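# Fitted sheet won't stay smooth on a wide bed

posted by **clurnstead_attic**

I bought a printed sheet for the big bed, purple with white hearts and flowers, chosen by a person of six who has strong views on linen. It looks flat for as long as I'm standing over it. By evening the top half is all diagonal creases and the bottom half is fine. The mattress is a Mavetti, the deep kind. Do I need straps, a bigger sheet, or lower standards?

**hegedűs_linens**

Diagonal creases near the pillows usually mean one top corner is pulled tighter than the other. Strip it back and do the corners in opposite pairs: top left, bottom right, then the other two. Tuck a good 4 inches under at the head end before you touch the foot. If you can't get 4 inches, the sheet is too shallow for the mattress, and no amount of tugging will change its mind.

**mothballs200**

iron it

**Clallinholm Spare Room**

Ironing a sheet that gets slept on is a hobby, and I wish the poster above well with it. I went through two sets of straps before I measured my mattress, which I recommend doing in the other order. Also stop using the bed as a table. Every time I sort small stuff on ours, the box lid goes down on one side, I lean over to reach it, and the sheet creeps toward me. A busy print does hide plenty, so from the doorway you may already be done.
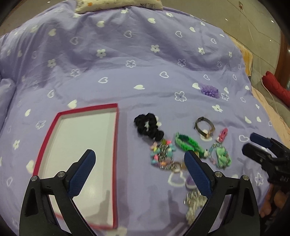 Measure with the topper on, if you have one. I didn't, and bought the wrong size again in March.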